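HSP 134: Residential Materials and Finishes
Unit 2 Handout: Surfaces in the Working Kitchen

Scope

The unit covers horizontal work surfaces, vertical painted surfaces, and the joints where they meet. Appliances and lighting belong to Unit 3. Students should have read the Winarach care sheet on calcite stone before lab, as the terms in it are used below without definition.

2.1 Stone classes

Work surface stone is sorted for our purposes by how it reacts to acid. Calcite stones (marble, limestone, travertine) react with the weak acids found in food. Silicate stones (granite, most quartzites) do not react at kitchen strength. Trade names are a poor guide. Slabs sold as "soft quartzite" are often marble, and a drop of dilute acid on an offcut settles the matter in under a minute.

Two kinds of damage are confused on most inspection sheets:

Etching. A chemical change in the surface. The polish is lost and the spot looks dull at a low angle. No color is added. Sealer does not prevent it.

Staining. A colored liquid or oil has moved into the pores. The spot looks darker or tinted from every angle. Sealer slows it.

A spot can be both. Red wine on unsealed marble etches first and stains afterward. Record the two separately.
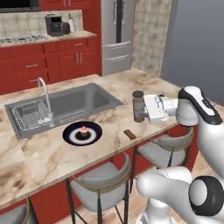
Sealers are graded in this course by dwell time, meaning how long a drop of water sits before the stone darkens under it. A penetrating sealer in good condition holds a drop for 15 minutes or more. If the stone darkens in less than five, reseal. Wipe off all excess before it cures. Residue left on the surface forms a haze that is often reported, wrongly, as etching.

2.2 Sink cutouts

The cutout is the weakest part of any slab. The narrow strips in front of and behind the basin carry load across a short section, and most cracks begin at an inside corner. Corners are cut to a radius for this reason. A square corner made by overrunning the saw leaves a notch, and the notch concentrates stress.

For undermount basins, check the following on site:
- The reveal is even on all sides.
- The sealant bead is continuous, with no gaps at the corners.
- The basin is carried by brackets or a frame. Adhesive alone is not accepted.
- The cut edge of the stone has been sealed along with the top.

2.3 Painted vertical surfaces

Strong reds are the usual test case in this unit. Many red pigments hide poorly, so a red applied over white primer may need four coats where a gray primer would need two. Organic reds also vary in how well they hold up to light. Ask for the lightfastness rating of the pigment, not of the paint line.

A single red will read differently on two adjoining planes. The plane turned toward the light source looks lighter and often warmer, and the other looks deeper. Before reporting a batch mismatch, hold one painted card flat against each plane in turn. If the card shifts with the wall, the paint is the same. 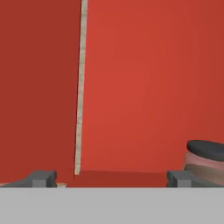 Fig. 2.3. Two reds meeting at a pale vertical strip.

Exposed edges are finished in one of three ways: painted to match, banded, or left bare and clear coated. Bare edges near a water source need two coats on the end grain. Thin bands lift first at the bottom, where mop water collects.

2.4 Maintenance intervals

The Hasten schedule is used in all written work. It assumes daily cooking and one sink.
Marble, polished: reseal every 6 months
Marble, honed: reseal every 4 months
Granite: test yearly, reseal as needed
Painted panel, satin: wash monthly, touch up yearly
Sealant bead at sink: inspect in October, replace on any gap

Honed marble hides etching better than polished marble and stains more readily. Clients asking for "low maintenance" stone should be told both facts in the same paragraph of the report.

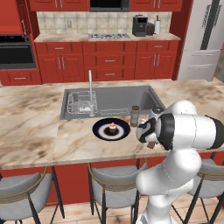
Tzanetos objects that the four-month interval for honed marble is too short, on the grounds that repeated sealing builds residue and that a dwell test should decide each case. The objection is reasonable where the owner will run the test. The course keeps the fixed interval for written work and accepts a dwell test in lab reports if the time is recorded.

2.5 Assignment

Inspect one kitchen surface of at least two materials. Submit a plan sketch, a spot record using the terms in 2.1, and a maintenance table in the 2.4 format. Reports go in the Stustisero folder, item 675, by 5 p.m. on the due date posted in Room 3352. Sketches need a scale. Dwell times are given in minutes and seconds.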